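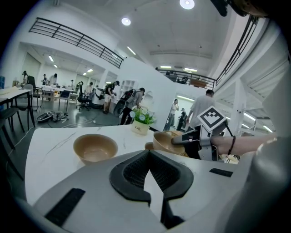
September, afternoon

Table setting, continued. Today only the two tan bowls and the plant in the "Life" pot. I keep the plant in the middle of the marble-pattern table for now. Nasrin would like it closer to the window side, we will discuss.

Bowls: matte, same color, rim a little lighter than the inside. They come from the Ferri order, item 402. I weighed one on the kitchen scale, 300 g. For soup it is fine, for salad I find it small. Matte glaze takes marks from metal spoons, so please use the wooden ones until Touran Salehi has answered about the finish. I wrote to her in the morning.

Spacing. First I put the bowls too near to the plant and the leaves were touching the rim. Now one bowl left, one right, and a hand can pass between without pushing the pot. I did not mark the places with tape, the last tape left glue on the table and it took me almost 2,000 years to clean (Nasrin's words).

To do:
- ask Bivico if the tan color exists also in a flat plate
- felt under the pot
- water for the plant, small amount, saucer is still missing
- Grundley samples back in their carton, label facing out

Nasrin Shahbazi has the key of the cupboard until 5.

Anent Workshop Notes | Contact | Back to top
2 comments | 0 shares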